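Linen weights and summer jackets: a talk with the cutting room at Prandley

Prandley has made unlined jackets in Steltlow for 13 years. The head cutter, who asked to be quoted by job title only, spoke to us in May about fabric choice for warm weather.

The first topic was shrinkage. "We wash a test piece of every roll before the pattern is laid," the cutter said. "Anything that loses more than 2 percent in length goes back to the mill."

The current season uses 100 percent linen from Van Dijk for the body and a cotton twill tape on the inside seams. Blends were tried and dropped. "The blend creased less, but it held heat at the collar. Customers wrote to us about it."
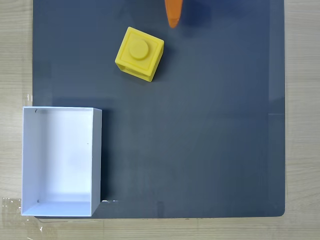

Seams take up most of the labor in an unlined jacket, as the inside is on show when it is worn open. The cutter prefers a bound seam at the armhole and a flat-felled seam down the back. "A felled armhole gets stiff - you feel it when you reach for something."

Buttons come from Clandoletti and are sewn with a short thread shank. Asked about style 3911, the double-breasted model, the cutter confirmed that it will return with a wider lapel and patch pockets. The sleeve is unchanged.

On care, the advice was brief: cool wash, no dryer, press while damp. "Press from the inside on dark colors. The shine you get otherwise does not come out."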